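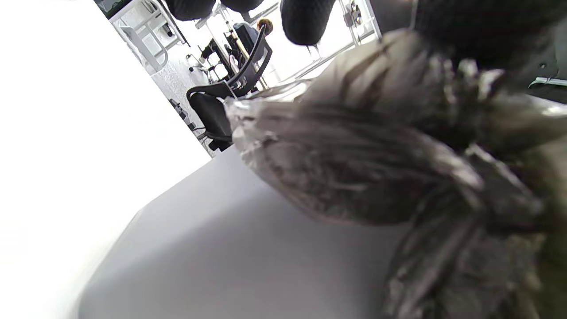

Frequently asked questions: reed diffusers, candles and refills

Ordering and delivery questions are on a separate page. The answers here cover using and looking after what you have bought.

Reed diffusers

How many reeds should I use?

Start with four in a bedroom or a small bathroom, and six in a living room or hall. All Liseo diffusers come with eight reeds in the box. Using all eight gives a stronger scent but the liquid goes down faster, so we suggest keeping two back until you know how strong you like it.

How long does a diffuser last?

The 100 ml bottle lasts two to three months with six reeds. The 300 ml bottle lasts five to seven months. A warm room, a draught or a radiator below the shelf will all shorten this. If yours has emptied in less than a month, check that it isn't standing in direct sun.

How often should I turn the reeds?

Once a week is plenty. Turn them over a sink, one or two at a time, and wipe the neck of the bottle before you put it back. Turning them every day won't harm anything, but you will get through the oil much sooner.

I can't smell it any more. Has it stopped working?

Probably not. People stop noticing a smell they live with. Go out for an hour and see if you notice it when you come back in, or ask a visitor. If there is still nothing, the reeds may be clogged with dust. Replace them – a pack of ten is sold under Accessories. Please don't wash and reuse old reeds, as water gets into the fibres and stops the oil from rising.

Can I use the same reeds with a different scent?

We don't recommend it. The old scent stays in the reeds and the two will mix. Use a new set each time you change.

I have spilt some on a table. What should I do?

Blot it straight away with kitchen paper, without rubbing, then wipe with a cloth and a little washing-up liquid. The oil can mark varnish, paint and some plastics if it is left. On bare wood or stone it may leave a stain even if you are quick. We advise standing every diffuser on a saucer or tile.

Candles

What are your candles made of?

The Zistwood range is a blend of rapeseed and soya wax with a cotton wick. The Wikström pillar candles contain some beeswax and are not suitable for vegans. The full list is printed on the base label of each candle.

How long should I burn a candle the first time?

Long enough for the melted wax to reach the glass all the way round. For the small jar this takes two hours, and for the large jar three to four. If you put it out too early, the wax tends to form a tunnel down the middle and the outer wax never burns.

My candle has already tunnelled. Can I save it?

Often you can. Wrap a collar of kitchen foil round the top of the jar, leaving a gap in the middle for the flame, and let it burn for an hour while you stay in the room. The foil gets hot, so let everything cool before taking it off. A deep tunnel may need this done twice.

Why is there black soot on the glass?

The wick is too long or the candle is in a draught. Trim the wick to 5 mm before each lighting and move the candle away from open windows and doors. Wipe the soot off with dry kitchen paper once the glass is cold.

The surface of my candle has gone white and patchy. Is it faulty?

No. This is called frosting and it happens with plant waxes, mostly after changes in temperature. It makes no difference to the scent or the burn. We see more of it in February than at any other time of year, when parcels spend the night in cold vans.

When should I stop using it?

When there is 1 cm of wax left. Below that the base of the jar can overheat and crack. 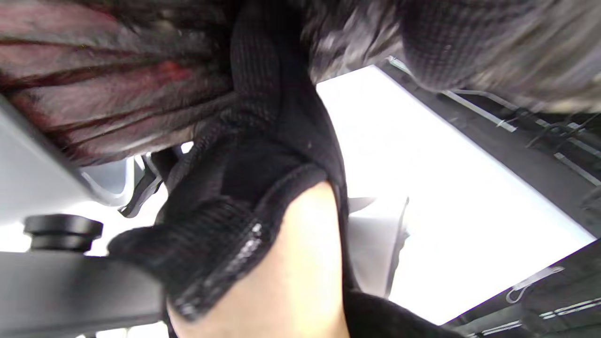
Can I use a room spray on cushions and curtains?

Most of our sprays are fine on washable cotton, linen and polyester if you hold the bottle an arm's length away. Try a hidden corner first and let it dry. Keep all sprays off silk, leather and suede. The amber spray is tinted and should only be used in the air, as it can leave marks on pale cloth.

Refills

How do I refill my diffuser?

Wait until the bottle is empty. Throw away the old reeds, rinse the bottle with warm water and a drop of washing-up liquid, and leave it upside down overnight. It must be fully dry inside. Pour in the refill using a small funnel and add new reeds.

What sizes do refills come in?

There are two: 300 ml and 1000 ml. The larger one comes in a metal bottle with a screw cap and will keep for two years unopened, or one year once opened. Store it upright in a cool cupboard.

Can I put a Liseo refill in another maker's bottle?

Yes, if it is glass with a narrow neck. Wide jars let the oil evaporate too quickly. We can't say how our oils will behave with other makers' reeds.

Do you take back empty bottles?

We do at the Prendness shop only. Bring them rinsed and without reeds and we will take a pound off your next refill for each one. We can't accept them by post.

Safety

Are your products safe around pets?

Some scents can upset animals, and cats and birds are more sensitive than dogs. Keep diffusers where a pet can't reach or knock them, never use sprays in a room with a caged bird, and make sure your pet can leave a scented room. If an animal has licked or swallowed any oil, ring your vet and have the label to hand.

What if a child swallows some diffuser oil?

Get medical advice at once and take the bottle with you. Do not make the child sick.

I have asthma. Which scent is the mildest?

We can't give medical advice, and any scented product may bother someone with asthma. Please ask your doctor or nurse first. Customers who simply want something faint usually choose Linen or Green Fig and use two reeds.

About the scents

Who makes your scents?

Hongmei Shi blends all the diffuser oils and sprays. The candles are poured by Zhiqiang Qin in the workshop behind the Prendness shop. It was built in 1911 as a dairy, and the thick walls keep the temperature steady while the wax sets.

Are the scents natural?

They are a mixture. Lavender, cedar and sweet orange are mostly essential oil. Fig, linen and amber can't be pressed or distilled from anything, so those are made with man-made ingredients. Each product page shows which is which, along with any allergens.

Why does my new bottle look darker than the last one?

Oils that contain vanilla or orange deepen in colour with age, and each batch starts from a slightly different shade. The smell should be the same. If it isn't, send us the batch number from the base of the bottle and we will check it against the sample we keep.

Will you bring back a scent you have stopped making?

Sometimes. Winter scents normally return in October. Smoked Pear has been withdrawn for good, as we can no longer get one of the ingredients. The nearest thing we have to it is Orchard, which is sweeter – ask for a tester card with your next order if you would like to try it first.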